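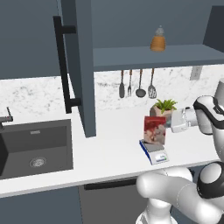 About Vulline

Vulline is a small video production company that makes music videos and live session recordings for independent musicians. We started out filming friends' bands in a rented garage, and we now work out of two rooms above a print shop on Kallevico Street. Most of our clients are unsigned. Many of them have never made a video before, and a good part of our job is helping them plan one they can afford.

What we do

Our main work is music videos for single releases. A typical job takes one or two shooting days and a few weeks of editing. We handle locations, crew, lighting, camera and the edit. The artist brings the song, the performers and, if they have one, an idea. If they don't have one, we sit down with the finished track and write a short treatment together.

We also record live sessions. These are done in our larger room with the whole band playing at once, no overdubs. We mix the sound ourselves and deliver a video for each song along with the audio files. Bands use them for festival applications, booking agents and their own channels.

A smaller part of our work is lyric videos, cover animations and short loops for streaming services. Ask for these at the same time as the main video if you can. It saves a second round of design.

We do not film weddings or corporate events. We get asked often enough that it seemed worth putting here.

How we charge

Every job gets a written quote before any money changes hands. The quote lists the shooting days, the number of edit rounds and any rentals. Two rounds of changes to the edit are included. After that we bill by the hour at the rate on your quote.

We take a deposit to hold the date and the rest on delivery. Artists own their finished videos outright. We ask for a credit in the description and permission to show the work on our own site, and you can say no to the second one.

Puleris Sessions

Every April we run Puleris Sessions, a free recording week for artists who have not released anything yet. Each act gets a half day in the live room and one finished video. Last time we had 345 applications, the most so far. We listen to every one all the way through. Selection is based on the song alone, so a phone recording is fine and there is no need to send photos or follower counts.

Applications are in English or Spanish. We reply to everyone, though it can take until the end of the month.

Our catalog

As of Oct 13, 2023, there are 371 videos in our public catalog. They cover a wide range of styles, including cumbia, punk, gospel, rap and a fair amount of accordion. You can search by artist or by year. Older videos from the garage days are in standard definition and will stay that way.

Oei

Oei is our sister label. It puts out a handful of cassettes and seven-inch records a year, mostly by people who first came to us for a session. It has its own budget and its own submissions page. Hiring Vulline for a video has no bearing on whether Oei will release your music.

Visiting

The studio is open by appointment. The entrance is on the side of the building, next to the loading door, and the rooms are up one flight of stairs. There is a freight elevator for amps and drums, and wheelchair users can take it too. Let us know ahead of time and we will have it unlocked. Street parking is free after six.

We use cookies to remember your settings and count visits to this site. Accept | Manage cookies

Recent posts

Applications for Puleris Sessions: what to send
New on Oei: three cassettes for fall
How to plan a one-day video shoot
Live room gear list, updated
Clearing samples before you film

Contact | Press | Privacy | © Vulline. All rights reserved. | Back to top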